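938次抓取之后

Azlan Tjoa
9月12日

打印本文 | 用电子邮件发送

上周五晚上离开实验室的时候，计数器停在938。也就是说，我们这个小项目（内部代号 Pernau，别问我为什么，名字是抽签抽出来的）已经攒下了938次抓取尝试。成功的、失败的、夹起来又掉回去的，全算在里面。我高兴得在回家的电车上又把日志翻了一遍！

先交代一下我们在做什么。目标说起来很简单：给机械臂一箱乱七八糟的东西，让它自己判断从哪儿下手、用什么角度夹。我们不给它写规则，也没有每件物品的三维模型，它只能从例子里学。所以例子从哪儿来、长什么样、够不够杂，就成了我这几个月天天琢磨的事。

一开始我想得太美了。第一批数据用的全是规规矩矩的方块和圆柱，两天就录了一大堆，训练曲线漂亮得不得了。然后我往箱子里扔了一只手套，模型就彻底懵了：夹爪在手套上方晃来晃去，最后一头扎到箱底。软的东西没有固定形状，同一只手套扔十次有十个样子，方块教不会它这个。

于是我们改了做法，开始认真“养”物品池。我的标准是家里抽屉和车间工具柜里翻得出来的东西都可以进，越不像一家人越好。现在的规矩是每次从池子里随便抽几样倒进灰箱，不许用手摆。这一条最难守，因为人的手真的很爱整理！我自己就好几次忍不住把勺子扶正，扶完才想起来，这一轮得重倒。

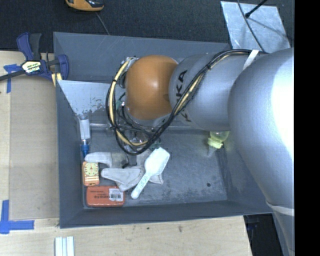 每一轮的流程是这样的：倒箱，拍一张起始图，模型给出几个候选抓取点，机械臂挑一个去试，然后记录夹爪开度、手腕受力和最后的结果。夹起来之后要悬空停5秒，不掉才算成功。这5秒是吵出来的。原来我们定的是2秒，结果有些东西明明只夹住了一个角，两秒之内硬是不掉，标签就成了“成功”，模型学了一身坏毛病。改成5秒以后成功率难看了不少，可是我看着踏实多了。

说到失败，我现在特别喜欢失败的样本。以前做演示，失败的片段都是随手删掉的，做数据才知道那些有多值钱。一个东西为什么没夹起来，原因可以有好多种：夹到了箱壁，两件东西一起带起来了，表面太滑，或者透明的部分深度相机根本没看见。我给失败分了类，每条后面再手写一句备注。写备注很花时间，但后来排查问题的时候，几乎每次都是靠备注找到线索的。

透明的东西是目前最大的麻烦。深度图上它们常常就是一个洞，或者干脆和箱底连成一片，模型以为那儿什么都没有，高高兴兴地从中间穿过去。我们试过补光，也试过换角度多拍一张，都有点用，但都不彻底。下一步打算让彩色图的权重高一些，看看能不能从边缘的反光里学到点什么。有经验的朋友请务必留言！

另一个没想到的坑是线缆。手腕那一段的线束如果绕得太松，转到某些姿态会挡住视野；绑得太紧，腕关节又转不开。我前后重绑了好几次，每绑一次就要把几个极限姿态慢速跑一遍。这种活儿论文里一个字都不会写，可是它实实在在吃掉了我整整一个下午。（扎带请多买一包。）

采集软件叫 Messina，是我自己写的，界面丑得要命，但是有一个功能我很得意：每满50次它就停下来，把最近这一批的起始图拼成一面墙给我看。一眼扫过去，哪样东西老是出现在同一个角落，哪样东西总被别的压住，马上就看出来了。上个月就是这么发现的，扁平的包装老是滑到箱子边上，正面朝上的次数远远多过反面。后来我倒箱之前会先把它们翻个面，再晃一晃。

也有人问我，为什么不全用仿真。仿真当然要用，我们的预训练就是在仿真里做的，一个晚上能跑出来的量，真机一年也追不上。但是仿真里的手套太乖了，不会起皱，也不会钩住夹爪的指尖。我的体会是，仿真让模型知道大概该往哪儿去，真机的例子教它最后那几厘米怎么办。这几厘米恰恰是最好玩的部分。

接下来的计划：十二月之前把物品池再换掉一半，留一批模型从没见过的东西专门做测试，锁在柜子里，谁也不许拿去训练（包括我）。备注的格式也要统一一下，我翻旧记录的时候发现自己把“滑脱”写出了好几种说法，筛选起来很头疼。

还有，夹爪指尖的垫片磨得比我想的快，新的一套已经下单了。换完之后我想先拿旧物品重跑50次，看看新旧垫片的差别有多大，数据出来就贴上来。

最后更新：9月12日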